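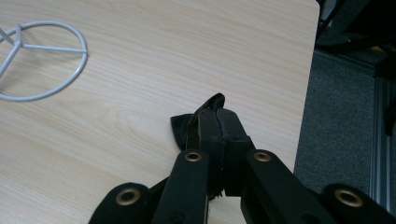 Table tops: care and marks

Which tables does this page cover?
The pale wood-grain tops in the Gusetti and Sunitz ranges. Dark tops and the Rikard outdoor tables have their own page.

Can I stand wire or metal items on the top?
Yes. Check the underside of the rod for burrs first, particularly at welds. A ring with spokes, such as the white wire one on the table at the head of this page, should be lifted and set down flat. Dragging it puts the load on whichever spoke sits lowest and leaves a fine line across the grain. Felt dots 2 mm thick are enough.

Can I leave rubber or foam on it?
Short contact is fine. Some black rubbers contain plasticisers that migrate into the finish and leave a yellow-brown mark, which cannot be cleaned off. Do not leave mats or rubber feet in one place for more than 18 days.

What should I clean it with?
A damp cotton cloth and a drop of washing-up liquid, wiped along the grain and dried straight away. Water up to 37 °C is suitable. No scouring cream, no melamine sponge – both change the sheen.

There is a small dark speck on my top. Is it a fault?
Usually not. A single speck stands out on a pale surface. Try a fingernail, then the damp cloth. If it stays put and you cannot feel it, it is part of the surface and is not covered by the guarantee. If you can feel a raised point or a pit, send us a photo taken in daylight with a coin for scale.
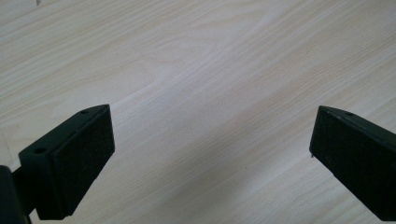
Why does the grain look different from the sample?
The sample is cut from one part of the pattern. A full top has straight streaks in some areas and loose swirls in others, and it can look greyer where less light falls on it. Neither is grounds for exchange.

Do you sell touch-up sticks?
Yes, under the Valentini name. Order the palest shade and test it on the underside.

Page checked by Thoa Ung, 3/2/25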